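Flisard Cardboard Cubes, set of three – six weeks in

Short version: buy them if you have a kid who likes shoving things through holes. Don't buy them if you want furniture. Longer version below, typed fast, nap is almost over.

I ordered these in July from Antunes, the toy and craft place, after going back and forth between them and the Sosmont nesting boxes. Sosmont are prettier. Sosmont are also solid all the way round, no holes, and the holes were the whole point for me. I wanted something to go with the toy bin. We have a LOT of small toys. Balls mostly. They roll under the couch and that's the end of them until I move the couch.

What you get: three cubes, flat packed. Cardboard, colored on the outside, plain brown inside. Pale yellow, light blue, pink. Round hole in the faces. No lid as such, you fold the flaps in and that's your cube. No stickers, thank goodness. No instructions either, just a drawing on the wrapper that I threw away before I looked at it. Figured it out.

Assembly. Easy for the first one, annoying for the second because I folded a flap the wrong way and got a crease that never came out. Third one fine. No glue, no tape. I ended up putting a strip of clear tape inside the creased one anyway and it's held up ok. If you fold slowly you won't need to.

Strength. Better than I expected for cardboard. They stack. They fall over when a two-year-old leans on them, but they don't crush. Mine has sat on one exactly 2 times and there's a dent on the top face, small one. Wouldn't let a bigger kid do it. Water is the enemy obviously – the yellow one got a sippy cup tipped over next to it and the bottom edge went a bit soft, dried stiff again, now has a wavy line. Cosmetic.

The color. On the Antunes page the pink looks like bubble gum. In person it's more of a magenta. I like it more, my sister in law liked it less. Blue is a nice soft blue. The yellow is really pale, almost cream in some light, and shows finger marks right away. Would of prefered a stronger yellow.

The holes. OK this is why you buy them. Cleanly cut, no fuzzy bits on mine. Small balls go through, no trouble. Bigger ones jam and then somebody yells for help. Soft cloth goes through beautifully and this turned out to be the favorite thing by miles. We have a pile of fabric squares, patterned ones, a polka dot one that is the star, and stuffing a cloth into a cube and pulling it back out again through a different face is good for a long stretch of quiet. A magic trick basically. I got a whole coffee out of it. Hot!

Peeking works too. Put something in, kid looks in the hole, kid is amazed. Every time. Same object.

What doesn't work: getting things OUT if they're bigger than little hands can pull. You tip the cube and shake and the thing rattles round and misses the hole. I've had to unfold one to rescue something, and every time you unfold the flaps get a bit looser. A bigger opening on one face would fix this completely. Flisard please.

Also they slide. On a bare table they go skating off if you bump them. On a cloth they stay put much better, so we play on a green tablecloth now, bin on one side and cubes on the other, and sort from bin to cube and back. Balls also roll less on cloth. Best tip in this review, free.

The bin is not part of the set, people always ask. It's a metal one, rectangular, I had it already. Holds everything. I did try the Fimitz fabric basket for a while and it sagged and the kid wore it as a hat. Metal bin is noisy when you drop things in but it stays upright, and you can see what's in it.

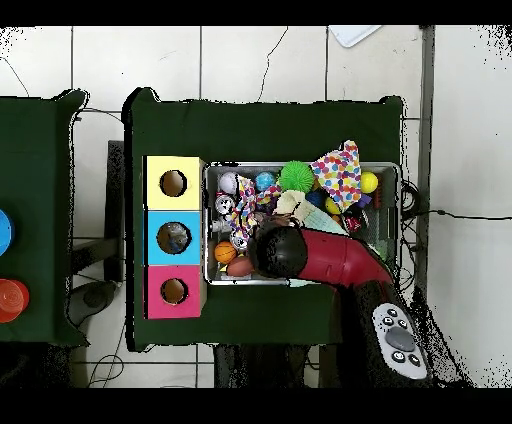 Cubes stacked on the left, full bin on the right. Polka dots on top as usual.

Storage. They stack in a tower next to the bin and take up hardly any room on the table. They do not nest, all one size, so if you need them small you have to flatten them and I already said what that does to the flaps. I leave them up.

Cleaning. Dry cloth. Thats it. Do not try a wipe, I tried a wipe, a bit of color came off on it. Nothing you'd see from across the room.

Compared to Sosmont: those are sturdier, thicker board, cost more, and nest. Better for stacking towers. But they're just boxes once the tower is done. The Flisard ones get picked up every day here. If the budget allows only one I'd go Flisard for under three and Sosmont for older.

Would I buy again? Yes, probably a second set so there's a spare when the blue one gives up. It's the one that gets everything stuffed in it. No idea why blue.

Good: holes, colors, quick to put up, light enough that a tower landing on a foot is no big deal.
Bad: pale yellow gets grubby, no big opening, flaps loosen, hates water.

Four out of five.

Posted August 23, 2021

Comments

mudpie_kitchen
We have the same ones! Put a bit of felt in the bottom of each and the rattling stops. Also makes it easier to fish stuff out for some reason.

twoboysandacat
Do the spiky kind of balls fit through the hole? Mine are obsessed with those and I don't want tears.

Reply from the author
Depends on the ball. A squishy one you can push, a hard one that's too wide is going nowhere. Measure yours first.

hallway_shoes
Got the Sosmont on your last review and no regrets, but now I want holes. Could I just cut some myself?

Reply from the author
You could, the board is thick though. I'd use a proper craft knife and do it when everyone is asleep.

rn_nights
Cat got in ours. Cat will not leave. Three stars.

lefty204
Tablecloth tip is great, did it this morning and spent way less time on the floor looking for balls. Is yours a wipeable one or regular fabric?

Reply from the author
Regular, goes in the wash with the towels.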